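Anayeli Quintero has packed orders at Droltance for 8 years, and she pours me tea before she'll say a word about the robots. "I thought I'd be out by May," she laughs. "Instead I'm the one they call when it gets stuck!" Her wrists ache less now, she says, though she does miss the chatter (the old bench sat five of them, elbow to elbow).
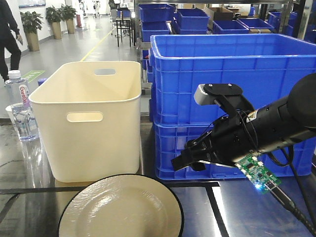 The robot arm beside the stacked blue crates at Droltance.

"I still talk to it," she adds, topping up my cup. "Fabian says it's a bad habit."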